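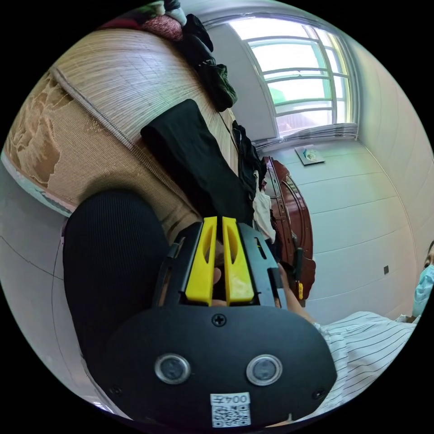 Home About Archive Recipes Say hello

Nine months without buying clothes

September 2024

So in January I told everyone at Covadonga's birthday dinner that I was done buying clothes for the year. I'd had two glasses of wine and somebody had complimented my sweater, and I heard myself say it was the last one they'd be seeing. Covadonga put it in her phone with a reminder set for New Year's Eve. She's like that. I've known her since we both worked the register at Gonwood, and she still has a note in there about a bet I lost over a parking ticket.

The rules were made up on the drive home. No new clothes, no used clothes, no "it's technically a gift for myself." Socks and underwear allowed. Shoes only if a pair dies. Presents from other people are fine, but hinting is cheating. My mother took that last one as a personal challenge and mailed me a cardigan in February with a note that said NOBODY HINTED.

I should say I was never a big shopper. That's what I would have told you, anyway! I didn't go to the mall, I didn't have packages stacked up by the door. What I did have was a habit of looking at clothes on my phone in bed, and every couple of weeks one of them would show up at the house. Mostly through Vuser, where I'd tell myself it was secondhand so it didn't count. I had a whole list of saved searches on there. Gray wool pants. Denim shirt, soft. Green coat, which I searched for so long that I think the app got worried about me.

The first month was easy and I was insufferable. I made it through all 31 days feeling like I'd climbed something. I told the dentist about it. I told a man in line at the post office.

February was worse. It was dark, work was a mess, and it hit me that buying a shirt had been my way of having something to look forward to. Like, the shirt itself was fine, but the good part was the four days when it was on its way. I missed having something in the mail. I ended up signing up for a seed catalog and then another seed catalog, and I don't have a yard, so read into that what you like.

What I did instead

Mending, badly. My neighbor Ernő Orbán used to do alterations downtown and he showed me how to sew on a button so it stays on. You wrap the thread around underneath a few times before you tie it off, so there's a little stem. I'm in my forties and I'd been sewing buttons flat my entire life! All of them popped off eventually and I thought that was just what buttons did.

After that I got ambitious and patched the knee of some jeans with a square cut from an older pair. I sewed the leg shut. I mean I sewed right through the front and the back, all the way around, and didn't notice until I tried to put them on and my foot stopped at the knee. Took it all out while watching a movie, did it again with a magazine shoved down inside the leg, and that worked. They look okay. They look like somebody loves them, Ernő said, and then he asked if he could redo the corner.

Sweaters I've had less luck with. I tried darning an elbow and it came out as kind of a hard little pancake. It's warm, I'll give it that. I wear it to take the trash out.

Taking everything out

By spring I was wearing the same handful of things over and over and complaining that I had nothing, so one rainy afternoon I took the whole closet apart. Shelf, rod, the bag on the floor, the other bag behind that bag. I had to move the clothes in armloads. My shoulders hurt the next day, which tells you what kind of shape I'm in, but also that it was a lot of clothes for a person with nothing to wear.

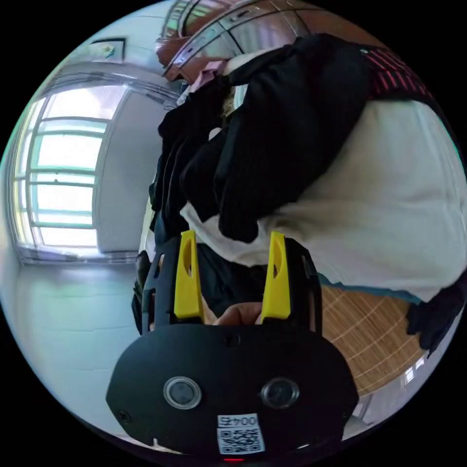

Clothes on the hang.

I found a dress with the tags on. I found two of the same striped shirt, one of them mine on purpose. I found the pants I wore to my cousin's wedding in Zukmont, with the program still folded in the back pocket and a mint stuck to it. There was a raincoat I'd spent all of the previous fall looking for online, and I don't mean one like it — I mean I'd been shopping for a raincoat exactly like the one I already owned, because I remembered liking it and thought I'd given it away.

I didn't get rid of much that day. I know that's supposed to be the next step, with the piles and the trash bags, and I've done that before and it always feels terrific for an evening. Then two weeks later there's a gap on the rod and I start filling it. This time I put nearly everything back, only in a different order. Stuff I never wear went to the front, where my hand lands first. Favorites at the far end, so I'd have to reach for them.

It sounds silly but it did more than any rule. I wore a purple blouse to work that I'd been saving for I don't know what. Iñaki Arrieta, who sits across from me and has never once mentioned anything I had on, asked if I had a job interview. I wore the wedding pants to the grocery store. I wore the dress with the tags (cut them off first, thank you) to a school concert and found out it has pockets! Three years of owning a dress with pockets and not knowing it.

Some things I wore once and found out why I never wear them. There's a turtleneck that makes a noise. There's a skirt that walks around my body so the zipper's in front by lunch. Those went to Esperanza Barroso, who teaches drama and will take anything, and I hear the skirt has been in a play already.

The time I slipped

It was July. I was out of town, I'd spilled an entire iced coffee down myself in the rental car, and I had a meeting in 20 minutes. I went into the first store I saw and bought a white T-shirt. It cost $5. I changed in the parking lot behind the car door and went to my meeting, and I felt awful about it for the whole drive home, way more than the shirt deserved.

I confessed to Covadonga and she said she'd have to take it to arbitration. The arbitrator was her husband Zlatko Tomić, who was trying to fix a faucet and said, from under the sink, that he would allow it if I stopped talking about the shirt. So it's allowed. It's a good shirt. It's kind of annoying how good it is.

I also want to be fair and say that this hasn't saved me the kind of money people promise in these posts. I wasn't spending a fortune to begin with. I've got a bit more at the end of the month and some of it has gone to seeds and thread, and I bought a really nice pair of scissors that I hide from my family so they won't cut cardboard with them. If somebody in my house is reading this: I know about the cereal box.

Where I am with it now

It's getting cool in the mornings and I'm into the stretch I was dreading. Fall is when I used to go a little nuts. All those coats! I still look sometimes. I took the app off my phone, but I can get to it on the computer, and the other night I checked on the green coat, just to see. There was one. My size, good buttons, from somebody a couple of towns over. I sat there with Lui on my lap (he's put on weight and he's impossible to move) and by the time he got up to go bother the water dish I'd closed the window. I don't want to make a big deal of it. It may still be there in January, and I may buy it. I've already thought about what I'd wear it with.

Things I'll need to deal with before winter: the lining in my gray coat has come loose at the hem, one boot has a sole that's starting to talk, and I've got gloves that don't match each other but are both lefts. Ernő says linings are easy. He also said zippers were easy, and I'm still not speaking to that zipper.

If you've done something like this, tell me how you got through the cold months. And if you know how to darn an elbow so it bends, please, I'm begging.

Share this 31 shares Print Email

4 comments

marguerite_b
Use a darning egg, or an orange if you don't have one! And don't pull the thread snug at the ends, leave tiny loops where you turn. That's where your pancake is coming from.

Covadonga E.
For the record the reminder is still set. Also the parking ticket note stays.

Tess in the valley
I did six months and what got me was swimsuits. Mine went see-through in the back and a stranger at the pool had to tell me. I'd put swimsuits on your list with the socks and underwear.

oldhatnewhat
Did you ever find out whose the other striped shirt was?

Older posts Newer posts Back to top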